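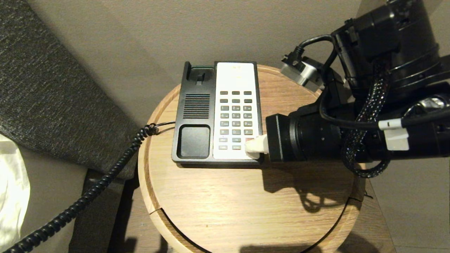 Bedside telephones, Stedwood annexe: request for views
Posted by F_Nyberg, June 23, 2026

Members are invited to comment on the provision of corded telephones in guest rooms ahead of the September refurbishment. The present arrangement provides one instrument per room on a round side table. It has a standard number pad, with two rows of unlabelled keys above it and smaller function keys beneath. The management wishes to establish whether the instrument should be retained, replaced or withdrawn. Replies should be confined to that question.
Frøydis Nyberg, Rooms Division

Reply from T.Eklund
I would recommend withdrawal. At our property at Ljungberg we removed the telephones from 200 rooms and received 2 complaints, both of which concerned the alarm call. Guests bring their own telephones. The space on the side table is of greater value to them than the instrument.

Reply from wkumsa
I must disagree with the previous contributor. A guest who is taken ill at night should not be required to find a mobile, unlock it and search for the number of the front desk. Our insurers take the same view. Withdrawal would also leave the cleaning staff without a means of reporting faults from the room.
Wondimu Kumsa

Reply from T.Eklund
Staff at Ljungberg carry handsets. I accept the point regarding illness, although a wall-mounted call button would answer it.

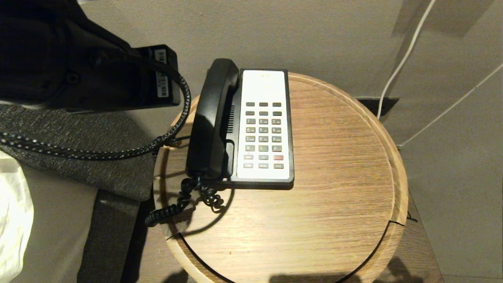 Reply from SWon_Purchasing
Members may find it useful to consider the condition of the fittings separately from the principle. The Jasard side tables were purchased for their raised rim, and they have served well in that respect. The cord is another matter. On a table of this size the coil lies across the wood and hangs over the side, with a small tangle forming just below the base, and it takes up the place where a guest would put a glass or a book. I would ask that a shorter cord be specified if the telephones are kept. I would further ask that the single red key among the lower function keys be explained on the room card. The card at present refers only to "the service button", and it does not state the colour.
Soo-ah Won

Reply from wkumsa
Agreed as to the room card. I should not wish to see the cord shortened to the point where a guest has to sit up in order to speak.

Reply from tam_ninh
Has a cordless model been priced? Flalex quoted us for 400 units last year and the cost per room was acceptable. The difficulty was charging. Guests left the handsets among the bedclothes and we lost 15 to the laundry before the trial was ended.
Tâm Ninh

Reply from T.Eklund
That would appear to support withdrawal.

Reply from tam_ninh
It supports keeping the cord, in my opinion.

Reply from F_Nyberg
Thank you for the contributions received. Cordless models will not be pursued. Ms Won is asked to obtain a price for replacement cords in two lengths, and the wording of the room card will be circulated separately. The question of withdrawal remains open, and Mr Eklund may wish to submit the specification of the call button.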